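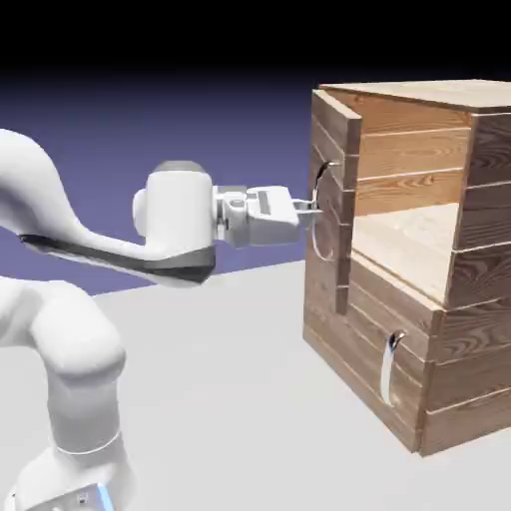
Cabinet task in simulation: gripper at the upper door handle, door slightly open.

How to set limits for a door-opening task

Doors look easy until an arm has to open one. The arm has no idea that hinges have opinions, and will cheerfully drag a handle along whatever straight line you gave it. At Urkis we follow these house rules before any cabinet job leaves the simulator.

1. Write down what counts as open. Ours is 80 degrees. "Open enough" was the old rule, and it produced three meetings.

2. Cap the pull force at 20 newtons. If the door won't move, stop and log it. Pulling harder is how the Drarel demo ended up with a handle and no door.

3. Move the hinge. Run 16 versions with the hinge position shifted a little each time. A policy that only works on one cabinet has memorized furniture.

4. Keep people out of the swing area, including the elbow's side of it. Everyone watches the gripper. The elbow is what gets you.

5. Test the stop button halfway through the pull. The arm should hold still and keep its grip until someone releases it by hand.

6. Log every run, including the ugly ones. Vilho Pitkänen once turned in 494 runs without a single failure. The failure check was switched off.

Change one setting at a time and rerun the full set after each change. Yes, the full set. Once it passes, send the log and the settings file together for sign-off before booking time on the real arm.

Related
Drawers: pull distance and end stops
Naming your log files so others can find them
Nair checklist, February update
Moving a task from Stedisov to the real arm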